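The Half-Hour Wash, Reconsidered

Every spring the appliance people come round again with the same promise, and every spring a few of you write in asking whether I've changed my mind. The promise this year is the quick cycle. The Mokberg leaflet that came through my door in May says its new machine will turn out "everyday cleanliness" in 16 minutes. I read it twice looking for a definition of everyday cleanliness and did not find one.

So I borrowed the use of two machines, the Mokberg in my sister-in-law's basement and the older Skuvlow I have complained about in these pages before, and I ran the same sorts of things through both for 8 weeks. Dish towels, mostly. Pillowcases. A pair of gardening pants I should have thrown out. I am not a laboratory and I don't pretend the results would impress one.

What I can say is that the quick cycle does fine on things that weren't dirty. A shirt worn to one dinner comes out smelling of soap, and if smelling of soap is what you wanted, you are a happy customer. The dish towels were another matter. Butter came out looking like butter that had been for a swim. I ran the worst of them again on the long setting and it was clean, so I had paid for two washes where one would have done, and I had stood around for both.

Several readers swear by washing everything at a low temperature. Halina Sowa wrote a long and very good letter on the subject, which I am sorry not to have room for. She has kept to cold water for years and says her colors have held. I believe her about the colors. I am less sure about the towels, and she does admit, near the bottom of page two, that she soaks her kitchen cloths overnight in a bucket first. A bucket overnight is a long cycle, Halina! You have just moved it out of the machine.

Then there is the soap. The back of the Punddale bottle shows a cap with 3 lines in it, and the lines are so faint that I had to hold the cap up to the window. I have been filling it to the top line for as long as I have owned a cap. This time I used the bottom line for every load, including the pants, and could find no difference at all, except that the towels were less stiff. I do wonder who gains from lines you can't see.

I got the same sort of feeling from the Chmielewska softener sheets, which one of you mailed me – thank you – with a note saying they had changed your life. I tried them on half the pillowcases. Then I asked my husband to pick out the soft ones with his eyes shut, and he picked wrong, then picked wrong again, and then said they all felt like pillowcases and could he go back outside. I put the rest of the sheets in the sock drawer, where they smell nice.

A word on hats, which got more mail than anything else last time. The usual advice is that a cloth hat can go in with the shirts as long as you put it in a mesh bag. I have done this and got back a hat with an opinion about which way its brim should go.
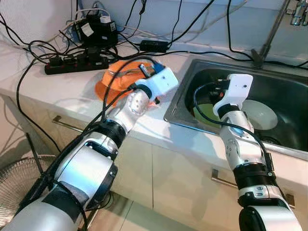 My own method is the sink, cool water, a little dish soap, and a few minutes of patience along the sweatband, which is where all the trouble is. Don't wring it. Roll it in a towel, press, and then leave it to dry over a bowl turned upside down. The special plastic hat forms they sell for this run to 65 dollars in the catalog I was looking at, and I would like to meet the bowl that costs that much. Straw is a different business and I won't give advice on it, having ruined the only one I ever tried.

As for the machines, I'd keep whatever you have. If you are buying anyway, ask the salesperson to tell you how hot the water gets on the quick setting and how long it stays there. Mine didn't know. He offered to show me the door light, which comes on in blue.

Still to come: I have been promised the loan of a drying cabinet, and I have doubts about that too. If you own one and have kept your electric bills from before and after, please send me copies. I can't do much with "it seems about the same," and I have four letters already that say so.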